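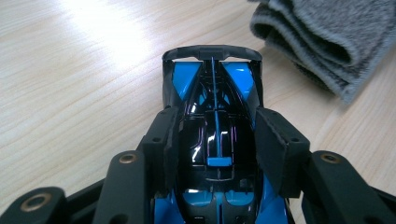 Elvira Rengifo pregunta si el negro brillante se limpia con el mismo paño que se usa para los muebles. No. El paño de muebles suele llevar restos de cera y deja velo. Microfibra limpia, sin producto, y una sola pasada por zona.

2/ Orden de trabajo en una maqueta de coche de carreras negra y azul: primero el alerón, luego la cabina, al final los paneles laterales. El polvo cae hacia las zonas ya limpias si se hace al revés.

3/ Las líneas de panel moldeadas no se repasan con paño. Pincel de pelo blando, seco, en el sentido de la línea. En la cabina conviene luz lateral: con luz cenital los reflejos tapan los microarañazos.

4/ Para huella marcada: 100 ml de agua destilada y 2 gotas de jabón neutro. Se humedece el paño, nunca la pieza. Secar a los 30 segundos. Alcohol descartado sobre pintura brillante.

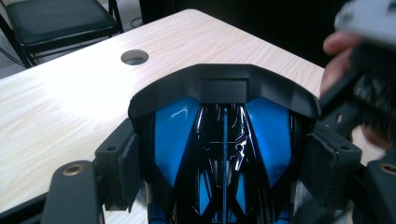 Hilo completo: 2 min de lectura

5/ Mesa de madera clara, despejada. Si tiene pasacables, las piezas sueltas se dejan en el lado opuesto. Un tornillo que entra por ahí acaba en el suelo, entre cables.

6/ El arco mate de la parte superior va aparte. Frotado con fuerza coge brillo y ya no se iguala. Toques cortos, sin presión, paño distinto del de la carcasa.

7/ Mircea Bratu usa el limpiador de Rukico diluido. Lo probé en mayo sobre un retal pintado: correcto en brillo, deja cerco en mate. Sigo con agua y jabón.

8/ Guardado: funda de algodón, sin plástico de burbujas en contacto con la pintura. Mañana, las medidas de la vitrina.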